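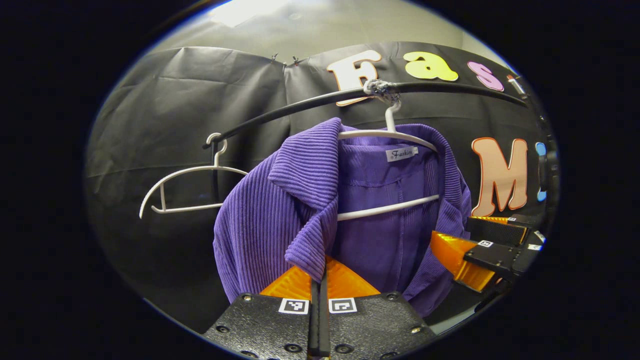 Fletcher Tawhiri wrote back overnight that the word "suspected" should not get its own code, and that we should fold it into "attributed" before anyone codes another page. He thinks we are splitting a hair that readers of a headline never see. I don't agree yet, but I said I would run it both ways first and then argue.

August 28, 2022

Brunton station fire set, second pass.

Where things stand: the full pull is 3000 headlines and standfirsts from the first day after the July fire. Duplicates from the wire are still in there. I coded a trial batch of 26 by hand this morning, without looking at Fletcher's sheet, then compared.

Codes used:

- A – cause stated as fact
- B – cause attributed to a named source (fire service, police, rail company)
- C – cause attributed to no one ("it is feared", "sources say")
- D – no cause given

We disagreed on 3 of them. All were B against C. One was the Zodinville evening edition, "Police fear arson at Brunton." I had it as B, Fletcher had it as C on the grounds that the police statement printed underneath doesn't use the word arson anywhere. He's right about the statement. I went back and read it twice. But the coding rule says headline and standfirst only, and by that rule the headline names a source, so B. If we want to check whether the source really said it, we need a separate column. Added one, called "backed", values yes / no / can't tell. Left it blank for now except on the trial batch.

The other pair were translated pieces from Silovov. The original verb there can mean "assumes" or "takes as given" and our translation went with "assumes" one time and "believes" the other. Same verb, same reporter, same afternoon. Fixed the glossary to "assumes" for all of them. The earlier translations need to be redone, not only these. I haven't started.

With "suspected" folded into B as Fletcher wants, the trial batch looks cleaner and the disagreements stay as they were. So it makes no difference here either way. Too small to say anything. Will try again on a bigger batch.

Timestamps

Still a mess. The Grutstead export gives the time a page was last changed, while the others give the time it first went up. That matters a lot for us. A headline that said "attack" at noon and "fire" by evening shows up in the Grutstead data as "fire" only, with the evening time. I found 2 pages where the old wording survives in the web address while the headline on the page is different. Marked them with an asterisk in the sheet. Please don't correct them to match, the mismatch is the thing we want.

Tried sorting by first appearance with the Grutstead pages left out. The order then makes sense: D pages first, then C, and A turns up well before B. In other words the cause was being stated flat before there was a named source for it. I would like that to be true a bit too much, so I'm not putting it in the draft until the timestamps are sorted out.

Note on the arrest: several papers ran the arrest of the night porter and the cause in one headline. I coded these by the cause part alone. He was let go the next day, and the later pages are outside our window. Fletcher asked whether we should widen the window to catch how many of them ran the release. Worth doing – but as its own job, with its own pull.

To do

- Ask Grutstead if they keep page histories. Wrote to them once already, no reply.
- Strip wire duplicates, keep the first one and note how many papers ran it.
- Redo the Silovov translations with the new glossary.
- Next batch coded separately again. No talking about it until both sheets are in.
- Put the rule about headline and standfirst at the top of the codebook in bold. I had to hunt for it.

Sheet saved in the shared folder under the Brunton name. The old one is still there with "old" in front, leave it alone for now.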